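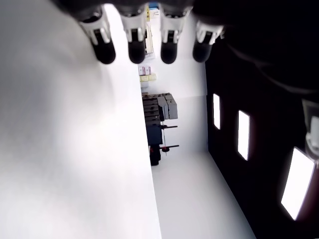 Slide 1. Storage along the back wall, Nalholm store room

Good morning. My name is Nabila Naciri and I look after donated goods at Nalholm. The talk concerns the sorting of soft toys before they are passed to family centres.

The cream shelf unit takes goods that have been checked. Boxes may stand by the wall for a short time, but the floor must be kept clear for walking. Last year the Nalholm room handled 1,710 items, over 80 of them in one Saturday morning. Please pause at this point for questions on storage.

Slide 2. Checking at the table

All checking is done on a white table, where loose threads and marks show up well. Each toy is laid out at full length. Staff should look at the eyes and nose first, then the neck, then the seams where the limbs join the body. Long-limbed toys such as the lavender one on this slide need more time, and long fur should be parted by hand.
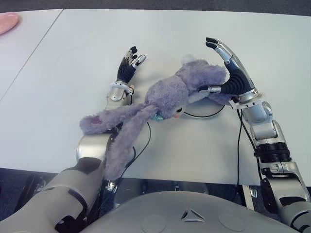

Slide 3. Labels and dispatch

Checked toys are packed 40 to a crate and labelled with the month. Crates for Savville leave at 4 in the afternoon. Any toy with an open seam is to be set aside for repair. Copies of the checking sheet are on the table by the door.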